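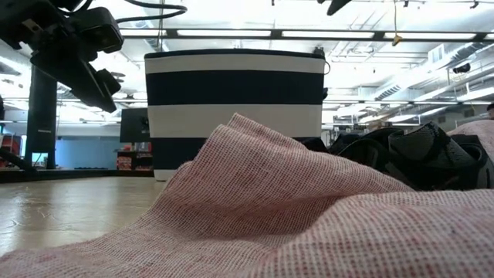
How do you stop a loose-weave cotton shirt going out of shape in the laundry bin?

Take it out of the bin as soon as you can and wash it with other light things. Open weaves drop when they sit squashed under jeans and jumpers, especially if anything in there is damp.

I'm asking as I've got a fabric bin in the bedroom and everybody's stuff goes in together: socks, work tops, the lot. On Friday I tip the whole thing out on the table and sort it, and my nice checked shirts always come out like old dishcloths! Is it the bin, the wash, or me?

posted by buviabuttons

skinner_flat20
It's probably the wash. I do mine at 20 degrees in a net bag with the buttons done up (all of them, including the cuffs, it's a faff I know) and hang them on a proper hanger straight away. Mine have stayed lovely.

Sorting on a table is a good habit, by the way, much kinder on the back than the floor. I pull the socks out first
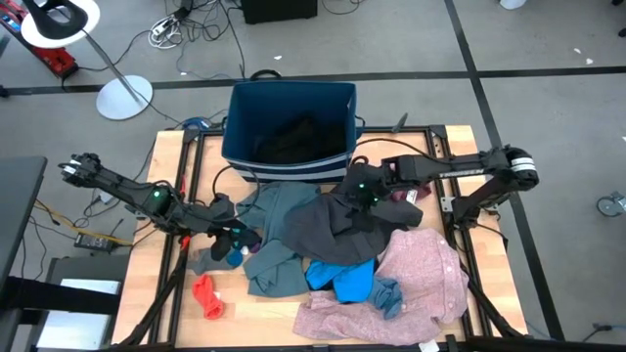

and pair them up before I touch anything else, otherwise one always ends up inside a sleeve and goes through the wash like that. Then darks, then anything pale or pinky red that might run. I shake every shirt out and lay it flat on top of the others so it gets a bit of a rest before it goes in. Fabric bins are fine, I've had a striped one from Saris for years and it folds down behind the door when we've got people staying.

dusari_27
get a bin with a lid

marrowpatch
Don't agree about the lid, things need air or they start to whiff. What worked for me was two smaller bins, one for heavy stuff and one for shirts. If a shirt has already gone baggy, try a cool iron while it's still slightly damp and ease it back along the threads, never on the slant.

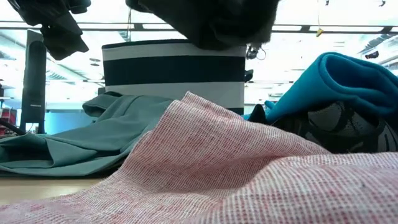
Page last edited in December · 589 views · 21 people found this useful

buviabuttons
Thanks all, going to try the net bag and a second bin. Does the bag need to be the fine mesh sort or will any do?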